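Print this page | E-mail this article

The day the fingers let go

I caught Jinfeng Han at the tail end of lunch, which she was eating standing up. She looks after the soft grippers at the Fikberg test kitchen in Skamarbridge, and I'd come to ask her about February, when one of them started dropping things.

"Dropping is the polite word," she told me, laughing. "It flung a ladle! It was a very small fling, but still."

The arm had made 1,551 pickups without a hiccup (she keeps a tally, bless her) and then missed 8 in one morning. Everybody blamed the software first. Han spent two days reading logs before she thought to put her ear next to the finger, and there it was, a tiny hiss. One of the grooves had a split in it, so short she needed a flashlight and a fingernail to find it.

"You bend rubber in the same place all day long and that's where it goes," she said. "I knew that! I've owned garden hoses."

What worried her more was how the arm had behaved. With the finger leaking, the grip came up weak, so the program kept going back for another try, faster each time, and low over the steel. Han's coworker Esko Toivonen was reaching across to wipe up when it swung back. He got a bump on the wrist and a good scare, and he was the one who hit the stop button.

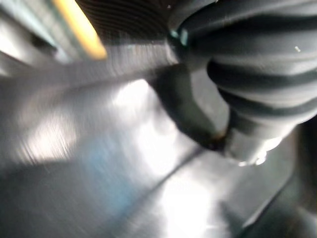

What they changed

Now the arm gets two tries and then it quits and waits for a person. The fingers come off for a squeeze test in a bucket of water every 22 hours of running time (bubbles mean trash can), and the top speed near the counter has been cut way down. Toivonen wanted a light curtain too, and he got it, though he says he had to ask more than once.

"I still stand a little to the left of it," he admitted. "Habit."

Han keeps the split finger in her desk drawer. She got it out to show me, bent it back, and had me listen while she blew into the end. I couldn't hear a thing over the dishwasher.

Contact us | Copyright Skisidville Shop Notes | Back to top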